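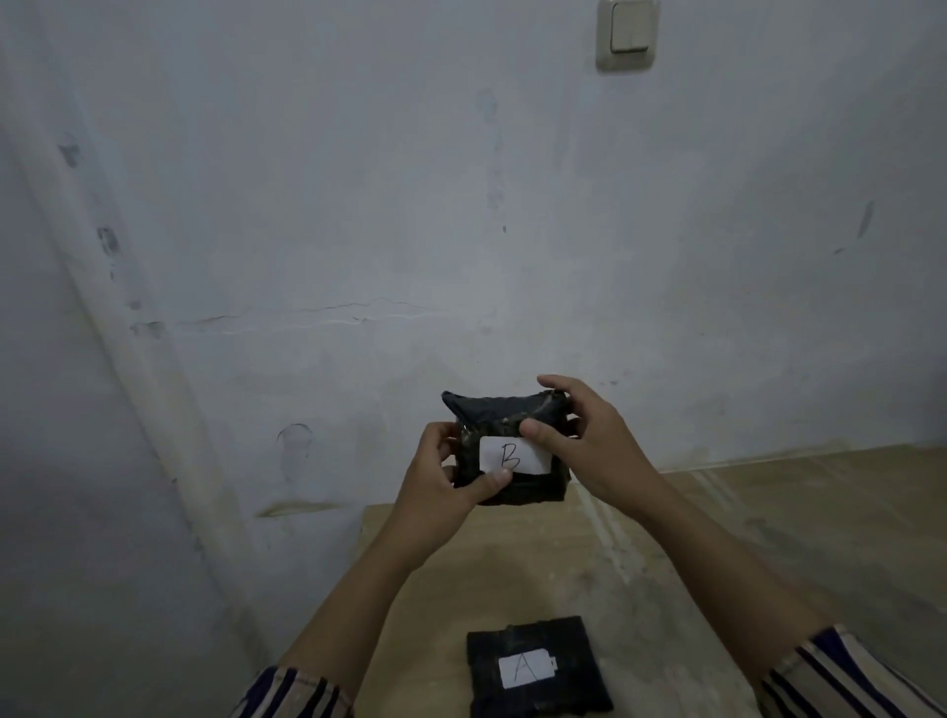
Last changed: 30 October 2026

A day with the packers at Povora

I have wanted to see inside Povora for years. If you've ever walked down the hill from Zevside to the river at Loltside you'll know the building, the long one with the green doors and the loading step that everybody trips on. They wrap and pack things for small shops and museums, mostly odd shapes that won't sit nicely in a box, and once a year they open the place up and let people like me wander through touching everything. I went, I stayed until they were stacking the chairs, and I'm already plotting next year!

You come in through the old dispatch room, where they give you a paper badge and a pencil. Keep the pencil. I put mine down by the coats and had to borrow one from a very serious boy of seven or so who asked for it back twice.

The first stop was the paper store, and I could have spent the whole day in there. Shelves up to the ceiling, rolls and flat sheets, and the smell of it, dry and a bit sweet, like a new school book. They let us tear strips off the ends of the rolls to find out which way the grain runs. Tear with it and you get a clean edge, tear across and it wanders off wherever it likes. I have been wrapping presents since I was a kid and had never once thought about this. My pockets were full of strips when I got home.

Next door is the cutting room, with a floor so worn in front of the big table that there's a dip where people have stood. No cutting for visitors, fair enough, but we watched a stack of card go down to size and then got handed the offcuts, still perfectly good, to fold into little trays. Mine leaned. The woman next to me made a whole set that nested inside each other (show-off, but a nice one, she gave me the smallest).

Then upstairs for the part I'd come for, the wrapping room, with Tsz-kin Tu. He has been there longer than the green doors, as he put it, and he talks about corners the way other people talk about baseball. The thing he does on open days is called Blind Parcels. There were several tables of it going. You get small packages done up in dark wrapping so there's no peeking, each with a white paper label and a letter written on it by hand, and you have to work out by feel what's inside and how it was wrapped. Weight, edges, where it gives, where it doesn't. A and B were the pair I got properly hooked on. A is the flat, squarish one. B is the lumpier one, fat at the corners, with the top edge pinched up into a crooked little peak. A's label even has a tab on one side, so it looks just like the battery symbol on a phone, and of course half our table decided that meant there was a battery in it.

There was not. We were told as much right away, and told that the labels are cut from whatever is lying around. So much for detective work.

What I loved is how quickly you start noticing things with your hands. Everyone goes for the middle first and squeezes, and Tsz-kin kept steering us out to the edges. "The middle tells you what they bought," he said. "The edge tells you who packed it." On B the peak was the talking point. I thought it was a mistake. A man in a bicycle helmet was sure it was a handle. The answer, when we got it, was that too much wrapping had been left at the top and then pushed down on itself, a thing beginners do all the time, and it had been left that way so we would find it. I was so pleased to have found a mistake on purpose!

My guesses, for the record: a stack of coasters for A and a bar of soap with something knobbly for B. I won't say what was in them, as the same packages may well come out again in the future and you should have the fun of being wrong yourself. I was wrong on both. The serious boy got A.

After that we had a turn at wrapping. You pick an awkward thing from a crate (I took a wooden pear) and you have one sheet and no tape. It can be done, apparently. The pear and I did not get on. If you try it at home, start with the sheet turned so a corner points at your belly, and crease with the side of your thumb, and don't rush to the next fold before the last one lies flat. I did my pear over 3 times and the last go was almost respectable.

Lunch was dumplings from Leung, across the yard. They only had two kinds by the time I got there and I had both. Go early, or bring a sandwich and eat it on the river wall.

In the afternoon there was a short talk on the packing ledgers, which sounds dull and wasn't. Every parcel that leaves gets a line, still in pen. Last November they sent out 2,124 of them, up from 1,970 the November before, and you can see the handwriting get worse toward the end of the month. Somebody had drawn a small snail in the margin next to a long delay. There was a teapot sent to the same address on two different pages, and we all wanted to know why and the ledger doesn't say.

A few practical bits. It's free, but you need to put your name down for the wrapping room when you arrive, and it fills up fast. The stairs are steep and there's a goods lift they will happily run for anyone who asks. Strollers can stay in the dispatch room. It gets chilly up there with the windows open, so keep a sweater on. From Zevside it's a ten-minute walk down and a good bit longer back up, especially with a bag of card offcuts and a wooden pear, which they let me keep.

The small tray from the cutting room is on my desk now with paper clips in it. I've been practicing corners on everything in the kitchen, and my sister has asked me to stop wrapping the onions.

Contact | © Loltside Walks and Visits | Back to top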